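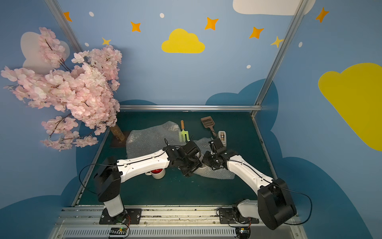

Abb. 1: Handgabel, geschlitzte Kunststoffschaufel, Klebebandabroller, Luftpolsterfolie

Kurs »Einpacken für kleine Läden«, Skript zu Einheit 3: Sperrige Kleinteile
Rozália Jelínek, Stand 28. Februar 2019

Letztes Mal hatten wir die dankbaren Sachen, also Bücher, Schachteln, alles mit geraden Kanten. Jetzt kommt das Zeug, bei dem man mit der Folie in der Hand dasteht und nicht weiß, wo man anfangen soll. Gartengabeln zum Beispiel! Ich habe zwei Jahre lang im Packraum von Kendetti gearbeitet (Gartenzubehör, Versand hauptsächlich an Privatleute), und wenn bei uns ein Karton aufgerissen zurückkam, war erstaunlich oft etwas mit Zinken drin.

Was ihr vor euch haben solltet
Folie, Abroller, Schere, ein paar Bögen Packpapier, Wellpappereste. Bitte werft Wellpappereste nie weg, ihr braucht sie gleich. Wer von zu Hause mitmacht, nimmt irgendeine kleine Handgabel und irgendetwas Flaches mit Löchern oder Schlitzen, ein Pfannenwender geht auch. Die Bestellnummer für die Rollenfolie bei Feltier ist 3481, danach werde ich jedes Mal gefragt, darum steht sie jetzt im Skript. Eine Rolle hat 100 Meter und reicht der Gruppe locker bis in den März.

Erst die Folie glatt ziehen
Klingt albern, macht aber den größten Unterschied. Zerknüllt wie in Abb. 1 ist sie noch kein Packbogen, so wird keine Wicklung gleichmäßig. Streicht sie mit der flachen Hand von der Mitte nach außen aus, Noppen nach oben. Ein paar Falten dürfen bleiben. Eine Rolle, die lange unter etwas Schwerem gelegen hat, hat platte Noppen und taugt nur noch als Füllung – fühlt beim Ausstreichen also gleich mit, ob noch Luft drin ist.

Noppen innen oder außen? Darüber kann man sich herrlich streiten. Ich packe mit den Noppen nach innen, zum Gegenstand hin, und klebe dann auf der glatten Seite, da hält das Band viel besser. Lorraine Waaka, bei der ich das Packen gelernt habe, dreht die Folie bei lackierten und polierten Flächen um, weil sich die Noppen dort nach längerer Lagerung abdrücken können. Bei Gartensachen ist mir das noch nie passiert, bei einem Lampenfuß von Ekström schon, und seitdem kommt bei allem, was glänzt, erst eine Lage Seidenpapier drum.

Die Handgabel
Sie hat zwei ganz verschiedene Enden, und wir behandeln sie auch so. Der Holzstiel ist unproblematisch, der will nur nicht verkratzt werden. Die Zinken dagegen gehen durch Folie wie durch Butter.

Ich mache es so: Aus Wellpappe einen Streifen schneiden, etwas breiter als der Gabelkopf und doppelt so lang. In der Mitte falten, Gabel mit den Spitzen bis in den Falz schieben, beide Seiten mit Klebeband schließen. Das ergibt eine kleine Tasche. Zieht mal vorsichtig am Stiel. Wenn die Tasche abrutscht, kommt ein Streifen Band quer über den Ansatz, aber auf die Pappe und einmal herum auf sich selbst, bitte nicht aufs Holz! Kleberreste auf einem Holzstiel sind eine Pest, und die Kundin rubbelt dann mit Speiseöl daran herum und denkt an euch.

Danach die Gabel schräg auf die Folie legen, Stiel zur Ecke. Ecke über das Stielende schlagen, einmal rollen, Seiten einklappen, weiterrollen. Wer schon mal ein Wrap gefüllt hat, kann das. Am Kopf gebe ich eine halbe Umdrehung extra. Wie viel Folie ihr insgesamt braucht, seht ihr nach dem zweiten oder dritten Stück von selbst, ich messe da nichts ab.

Die Schaufel mit den Schlitzen
Kunststoff, leicht, eigentlich harmlos. Trotzdem kommt mir die jedes Mal mit Knick zurück, wenn jemand sie lose in den Karton wirft und etwas Schweres obendrauf legt. Ein breites, durchbrochenes Blatt gibt an den Stegen zwischen den Öffnungen zuerst nach. Also Pappe flach hinter das Blatt, eine Lage Folie drum, fertig. Der Griff kriegt gar nichts, wenn er im Karton nirgends anstößt.

Bitte kein Papier in die Schlitze stopfen. Ich weiß, dass das in dem Merkblatt von Brarka stand, das manche von euch noch haben, und ich habe es auch eine Weile brav gemacht. Es dauert ewig, und beim Auspacken fummelt man die Fetzen mit dem Fingernagel wieder heraus.

Zusammen in einen Karton
Gabel und Schaufel gehen wunderbar zusammen, wenn sie gegenläufig liegen: Kopf neben Griff, Griff neben Kopf. Dazwischen ein Stück Pappe hochkant. Dann den Karton schließen, ohne zu kleben, und schütteln. Ja, richtig schütteln, ruhig mit Schwung! Klappert es, fehlt Füllung, und zwar meistens an den kurzen Seiten, wo man sie gern vergisst. Wölbt sich der Deckel, ist der Karton zu klein, und da hilft auch kein drittes Mal Drüberkleben.

Noch ein Wort zum Abroller
Stellt ihn auf die Seite eurer starken Hand, hinter die Ware und nicht davor, sonst zieht ihr das Band jedes Mal quer über das, was ihr gerade einwickelt. Und knickt den Anfang nach dem Abreißen um, einen Fingerbreit reicht. Beim Kartonboden klebe ich die Mittelnaht und dann quer über beide Enden, von oben sieht das aus wie ein großes H. Am eingewickelten Gegenstand selbst nur ein einziger kurzer Streifen mit umgeknicktem Ende, damit man ihn ohne Schere aufbekommt – wer einmal ein Geschenk mit dem Brotmesser aus der Folie befreit hat, weiß, warum ich da so pingelig bin.

Aufgabe bis zur nächsten Einheit
Packt eine Handgabel und ein flaches, gelochtes Teil in einen gemeinsamen Karton, macht den Schütteltest und lasst das Paket dann von jemandem öffnen, der beim Einpacken nicht dabei war. Schreibt auf, an welcher Stelle die Person zur Schere gegriffen hat. Die Notizen bringt ihr mit in Raum 323, der Karton darf zu Hause bleiben. In Einheit 4 machen wir mit Keramik weiter, dafür bitte eine angeschlagene Tasse mitbringen, um die es nicht schade ist.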